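Clothing room at Hultau hall opens for a second winter

The free clothing room at Hultau hall has opened again, and this year it has more shelves, longer hours and a new way of folding. The room gave out 2094 pieces of clothing last winter, according to Isabelle Hawthorne, who keeps the list. She expects the number to be higher this time, as the bags started to arrive already before the first cold night.

The clothing room began with one rack in the corridor and a table beside the tea urn. People brought jackets and jumpers, and other people took them. After a month the corridor was too full to walk through, and the hall gave the group the long room at the back, where the chairs used to be stored. Now there are shelves on two walls, a rack for coats and a bench where children can sit and try on shoes.

Anyone can come. There is no form to fill in and no card to show, and visitors may take up to six pieces in one visit. School clothes are not counted in the six. Baby clothes are also outside the limit.

"We had a mother last year who put back a pair of socks, as she thought she was over her number," said Mrs Hawthorne. "After this we made the sign much bigger."

The biggest change is on the shelves. Last year the trousers were kept in deep boxes, and after one busy morning each box looked like a laundry heap. Visitors had to dig to the bottom to find a size, and many gave up. Hajnalka Jakab, who worked for eleven years in the Barbieri clothing shop before it closed, has taught the sorting team to fold everything to one width, so that a whole row can be read from the front. She gave two short lessons in the evening and there will be another on Saturday for those who missed it.

Trousers are the hardest, in her opinion. Jeans keep their shape and are easy to stack, but soft pants with elastic slide away from each other and the stack falls over. Her method is to lay the pants flat on a smooth surface, put one leg on the other, and fold up from the bottom in three. The seat is tucked in so there is no point sticking out at the side. Every piece is smoothed with the palm before the last fold – not pressed hard, only enough to let the air out.
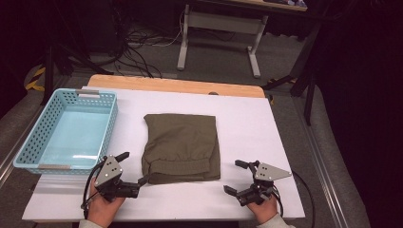

Folding is done on a table, one garment at a time, and the pieces go from there into baskets and then to the shelves. Ms Jakab asks the team to leave a few small wrinkles alone, and the olive-green piece on the white board still has some, with its gathered elastic cuff lying along the near side. A rectangle of this kind is good enough for the shelf, she said, and it is better to finish the bag than to make one garment perfect. The light blue basket beside it is of the sort she prefers, with small square holes in the sides, as the size labels can be read through them and the air can pass.

Fulvio Galli, who looks after the coat rack, said that the new folding has already saved space. The adult trousers now fit on two shelves where before they needed four boxes, and the free corner has gone to blankets. The group also has 100 new hangers, a gift from the dry cleaner on Drendis Street, and Mr Galli would be glad to receive 100 more.

What the room needs most at this moment is men's trousers in the larger sizes, children's winter boots and gloves in any colour. Women's blouses are not needed until spring. Clothing should be washed and dry, with working zippers. Missing buttons are no problem, as Renzo Fabbri repairs them at home and brings the mended things back each week. Duvets and pillows can not be accepted.

Bags can be left at the side door of the hall while the room is open, but please do not leave them outside at night. In December three bags were spoiled by rain and had to be thrown away.

The clothing room is open on Saturday from 10 a.m. to 2 p.m. – last year it closed at noon – and will continue until the end of the winter. Parking is behind the hall, and the entrance from the parking lot has a ramp.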